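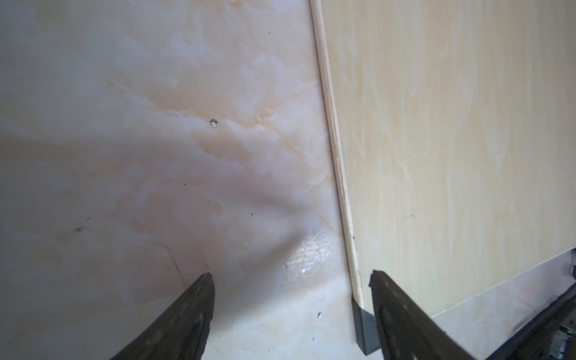 Sourdough starter smells like nail polish remover, start over or keep going?

Rianne Dewulf
Okay, bread people, I need you. I've had my starter going since January and it was lovely for weeks (yogurty, a bit fruity, doubled every time). Then I went to see my sister, left it on the counter, and came home to a layer of gray liquid on top and a smell that cleared my sinuses. Straight up nail polish remover. I poured the liquid off and fed it the usual, and by evening it had a few bubbles but barely moved. No fuzz, no pink, no weird colors that I can find. My kitchen sits at 80 degrees most afternoons, if that matters. I use plain all-purpose flour and tap water. Do I toss it? I'm kind of attached to it at this point — I was going to bake for a potluck and I'd hate to show up with store bread.

Kovačević
Don't toss it! That smell means it's hungry. I've let mine go way longer than that in the back of the fridge and it came back every time. At 80 degrees it burns through its food fast, so one feeding a day won't cut it.

What I'd do: keep a spoonful, throw the rest out, and give that spoonful a much bigger meal than you think it needs. I go one part starter, four parts flour, four parts water. Do that morning and night for a few days. If you have whole wheat or rye around, swap in a little of it for the first couple of feedings, mine always perks up. Once it doubles between feedings and smells like yogurt again, you're good to bake. And put it in the fridge next time you visit your sister :)

One thing I would be strict about is pink or orange streaks or anything fuzzy. Then it goes in the trash, jar contents and all, and you scrub the jar.

Horkach
just buy yeast lol

Aner
Agree with Kovačević, mostly. I'd also make it a bit thicker, less water than flour, while it's this warm. It slows things down and you get a little more room between feedings. Mine sits on the floor of the pantry in summer, which is the coolest spot I've got. If the potluck is soon, add a pinch of regular yeast to the dough and don't tell anyone.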